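Jornside Wool Blanket, Heavy Weave

I've slept under one of these for six winters now, so forgive me if I go on a bit. The Jornside is the blanket I started the shop with, and it's still the one I give as a wedding present (my poor cousins, they all have one).

It's pure wool, woven double so it hangs heavy without feeling stiff, and it comes in two sizes.

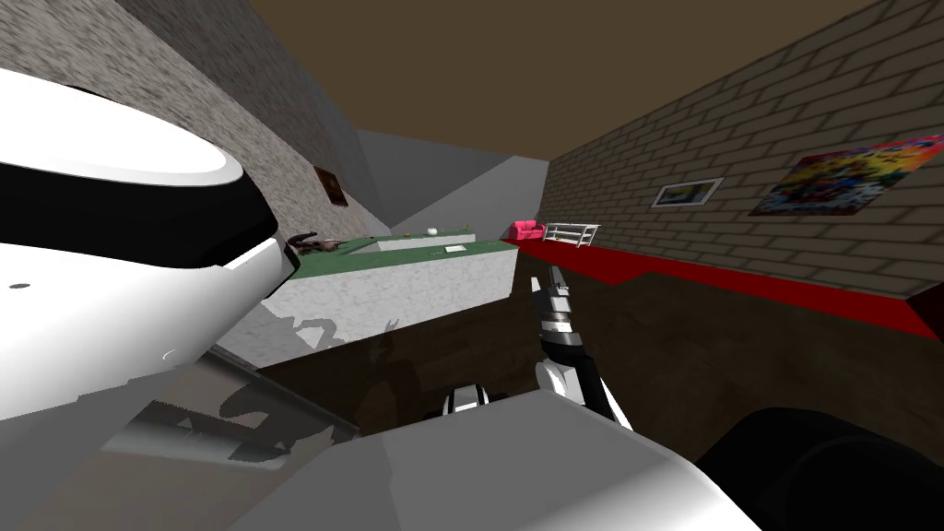
The throw is fine for a couch or a cold reader, but if you want it for a bed, please get the large! I sell it for $137, and that price hasn't moved since March. Colors are Oat, Moss and a deep blue we call Preden.

Washing

Cool water, wool soap, no wringing. Roll it in a towel, press, and dry it flat. I do mine once a year and air it on the porch the rest of the time. 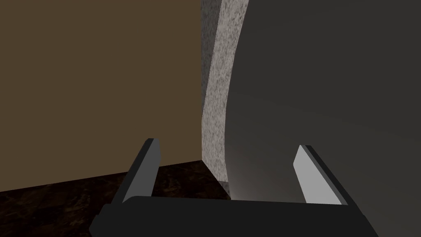
Shipping and returns

Orders go out within 4 days. If it's too scratchy for you, send it back inside 30 days and I'll refund the blanket, no long form to fill in. The lighter Fonau weave is softer, so ask me about a swap first.

What customers say

I read every note that comes in, and the grumpy ones too.
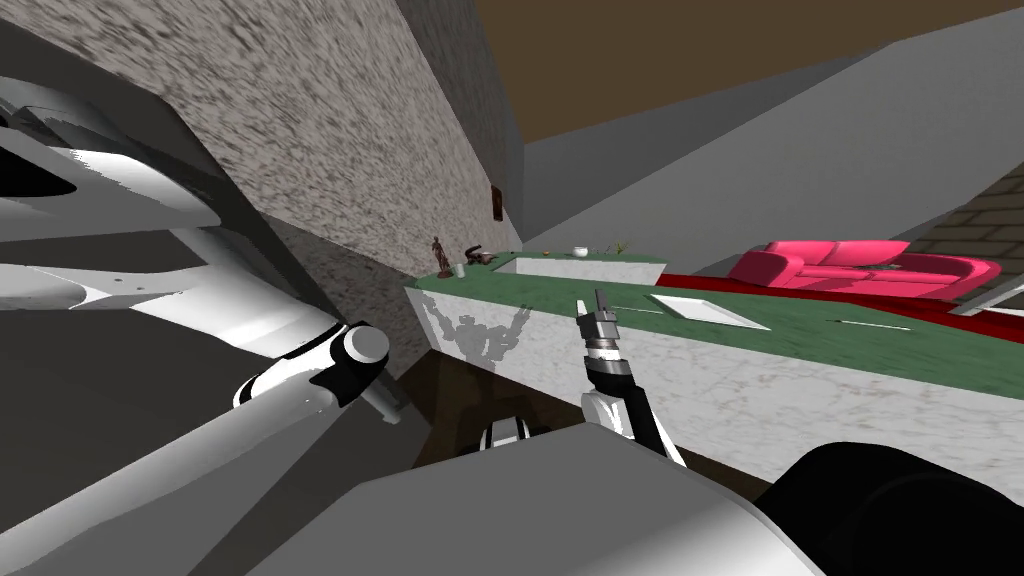

Iddrisu Nyarko writes that his shed a little fuzz for the first two weeks and then stopped, and he'd like to see it in a dark red.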